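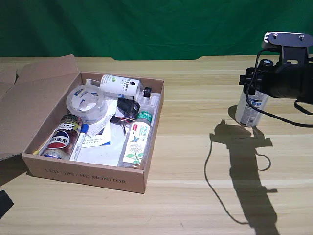 October clear-out, part one

I finally gave in and started on the worktable this month. It collects everything – tape, drinks, leaflets I swear I'm going to read – and by the time the evenings get dark I can't find a pen when I need one. So I'm going through it a bit at a time and putting the results up on this page, mostly so my cousin Widad Majali can see I did take her advice (she's been telling me to use a catch-all box since we shared the apartment on Flundura!).

The rules are pretty loose. Grab any old box, put in whatever doesn't have a home, and sort it later with a cup of coffee. I keep the flaps on because they fold over nicely when people come by, and a shallow box is much better than a deep one – in a deep one the small stuff sinks and you don't see it again until spring.

The catch-all: a monitor box with packing tape, a marker with a blue cap, a Pepsi can, a water bottle with a butterfly on the label and a folded instruction sheet. The spray can is still out on the table.

I gave myself 13 minutes for the first round and went way over, mostly from stopping to read things. Next up is the drawer under the window, and then the shelf with all the Adberg catalogs, which goes back further than I'd like to admit. Widad wants the catalogs if they're the ones with the lamps, so I'll set those aside for her before anything goes out to recycling.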